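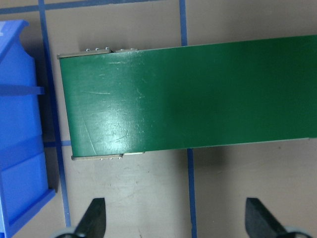

*Green belt, end roller side. March.*

Up at six, couldn't sleep, thinking about worktops again. Ridiculous. Made tea on the camping stove in the utility room and stood in the kitchen in my coat, looking at the hole where the larder was.

Larder out, finally. Wall behind it is three colours – mustard, a sort of hospital green, then bare plaster with pencil sums on it. Somebody's measurements in inches. Took me ages to decide whether to sand them off. Left them for now, they'll be behind the fridge anyway.

Measured the window wall again. 122 cm between the chimney breast and the frame. Last week I wrote 124 in this very book so either the house is shrinking or I can't hold a tape. Nerkine want final sizes by the end of the month or we lose the slot, and then its May. Rang them at nine, on hold till twenty past, got a nice lad who said a 100 base unit and a filler strip would do it. Don't want a filler strip. Said I'd think.

Sink: still undecided. The deep one from Movmont is lovely, I keep going back to the page, but it's 300 more than the plain one and the plain one holds water just as well. Mam would say get the plain one. Mam has had the same sink since 1981 and hates it.

Hegazy's came for the pipes. Two of them, boots off at the door without being asked, liked them straight away. Cold feed is lead up to the stopcock, so that has to go, and the floor has to come up by the back door to do it. Another 200. Wrote it on the list under the other things I wasn't going to spend money on. They start once the boards are clear so I have to shift the bookcase, and the books, and the box of lightshades.

Lunch: toast, standing.

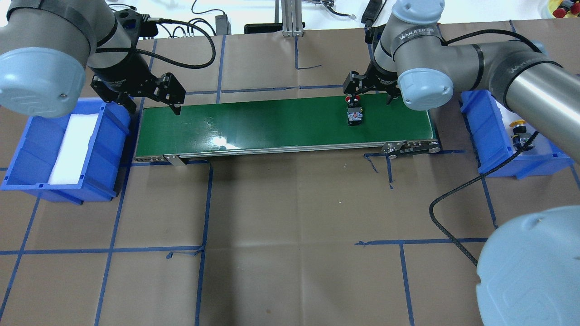
**Treasa Mulcahy**

Later, half four. Drove over to Bestano for tile samples. Meant to get two, came back with nine. Laid them all along the skirting in order of how much I like them and then the sun went round and the order was wrong. The chalky blue looks grey after three o'clock. The grey looks like nothing at all. Only one that stays itself is the dull white with the wobbly edge, which I picked up last and nearly put back.

So maybe white. Maybe white to the shelf and paint above. Or tile right up to the ceiling over the cooker only? Drew it on the back of the Bestano receipt, looks fine, looks like a butcher's. Drew it again with a shelf. Better.

Things for tomorrow, before I forget:

- ring electrician re sockets, wants to know HEIGHTS
- bookcase
- skip – is it collected or do I ring??
- filler strip yes/no
- door handles, do not look at door handles until the doors are ordered

The back door sticks worse now the larder's gone. Surely unrelated. Planed a bit off the bottom and it let in a draught so have stuffed a towel there, very elegant.

Had a wobble on the stairs at five, just sat there with my dusty knees thinking why did I start this, the old kitchen worked. It did work. You had to shut the oven to open the drawer but it worked. Then went back in and the light was coming the whole way across the floor where the larder used to block it, right to the foot of the hall door. Never seen that in eleven years here. Stood in it for a bit.

Ok. No filler strip. Will ask them for a narrow shelf in the gap for trays and chopping boards, and if they say no I'll get a bit of timber and do it myself. Need a new tape measure aswell.

Beans for dinner. Bed by ten if I can find the bed under the books.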